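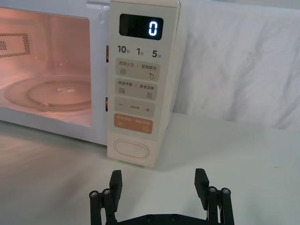

## 3. First heating

Most reheating problems come from a bad choice of dish, whatever the booklet in the box says about "smart" anything. Put the oven on a flat, bare surface and set the glass turntable on the oven floor. The time labels under the display read 10秒, 1分 and 5分: ten seconds, one minute, five minutes. The first button below them covers power level (微波火力) on the left and smart defrost (智能解冻) on the right.

1. Fill a Daden mug with 300 ml of tap water and stand it in the middle of the turntable.
2. Close the door until it latches.
3. Set two minutes and start.
4. Stir before you touch the water with anything but a spoon.

**Note:** Smart defrost is a guess with a nice name. Ching-wen Lu tried it on 400 g of ground pork and got gray edges and a frozen middle. Use low power, and turn the meat over after 7 minutes.

**Note:** Costigan lids are sold as microwave safe. We'd still leave one corner open.

**Caution:** Never run the oven with nothing in it - not even to "test" it.

**Caution:** Don't use dishes with a metal rim, however faint the gold line looks.

5. Wipe the turntable with a damp cloth and put it back before the next use. Skip the scented sprays.

For rice and soup times, go to section 4.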